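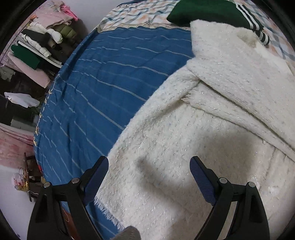
Jaws open over the cream fuzzy knit, which I now have strong feelings about.

So I've been renting the Ferow hand grippers for 3 weeks and a few of you have been asking whether they're worth it, mostly after I complained in the comments about my thumbs. Here goes, long version!

If you missed the earlier post: the Ferow kit is a pair of hand-held grippers you wear yourself out with so that a robot can learn from the recordings later. No robot arm comes in the box. You hold one in each hand, each one has its own camera, you squeeze, the fingers close, you do a chore, and the software saves it as an episode. Sakevach rents the kit out by the month and it comes in a hard case that's a bit too big for any closet I own.

I picked laundry. Folding and stacking on a bed, nothing fancy, because I had the laundry and I had the bed.

Getting set up

It took me an evening. The grippers paired on the first try, which made me cocky, and then calibration ate the next two hours. You have to open and close each one slowly while the app watches, and the app has opinions about "slowly." I wrote to support around the point where I was ready to put everything back in the case, and Stepan Hnatiuk answered the same night with a two-line fix (close the app completely, start with the left hand). It worked. I'd love to know why it isn't in the manual.

The manual is fine otherwise. Small print, nice diagrams, one page upside down in my copy.

What the fingers are like on cloth

This is the part I was curious about. The jaws are black, shaped like tall skinny triangles, and there's a textured blue pad on the inside of each finger. On smooth stuff like a bedspread or a sheet, they're great. You pinch an edge, you lift, it stays put. I got quick at that in a day or so.

Fuzzy knits are another story. I kept pinching just the fluff on the cream one and coming up with basically nothing, and then on the next go I'd grab too deep and haul half the bed along with it. The trick I ended up with is to go in low and almost flat, push a little ridge up between the fingers, and only then squeeze. Fringe is worse. If you own anything with a wispy fringe, tuck it under first and save yourself the swearing.

I also worried about snags, what with the little metal screws where the fingers hinge. I haven't had one yet, and I've dragged them over glittery thread plenty. I still slow down over anything I'd be sad to ruin.

One more thing for the camera-minded: the view is really wide. Straight stripes on the bedspread come out bendy, and you get a whole lot of your room in the recording. My shelves have been documented. With the light behind me, the grippers also threw a big gray shadow right across the cloth I was trying to fold, so try different lamps before you start a long session. The app doesn't warn you about shadows at all, and I think it should.

A folded stack

I started out doing one item per episode and then moved to stacks, which are way more satisfying. The dark green piece with the white stripes makes a good bottom layer (it's well behaved!) and the fuzzy cream one goes on top, where it can spread out at the corners as much as it likes. It's never going to look like a store display. Olesia Pavliuk, who talked me into this whole thing, folds hers into perfect bricks and sends me photos. Thanks, Olesia.

My biggest tip for stacks is to choose a landmark. I use the narrow beige border that runs across the quilt between the plaid part and the blue striped part, and I aim to set the stack right up against it. Before I did that, my stacks wandered all over and the reviewer notes kept saying "placement inconsistent."

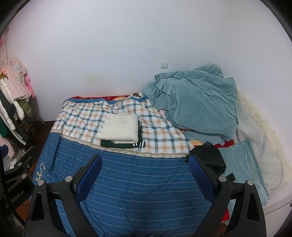
Things that bugged me

The weight. One gripper is nothing, and two grippers for an hour is a workout. My thumbs gave out before my patience did, and that's saying something.

The upload. It's slow, it restarts from zero if your wifi hiccups, and the progress bar is a liar.

The counter. My goal for the rental was 1000 episodes, and I sailed past it to 1006 because the number on the screen only refreshes when you go back to the home page. Six extra rounds of folding, for free! I did get a nice automated email with confetti in it.

Would I rent it again?

Yes, with a list of conditions. I'd want wrist straps, and I'd do shorter sessions, and I'd start with towels. If you're in Sullbridge you can pick the case up and skip the shipping, and I'd do that just to have somebody walk you through calibration in person.

I've got the kit until the end of August and I'm thinking of trying pillowcases next. If anyone has a method for getting a pillow into one with two pinchers and no palms, please put it in the comments.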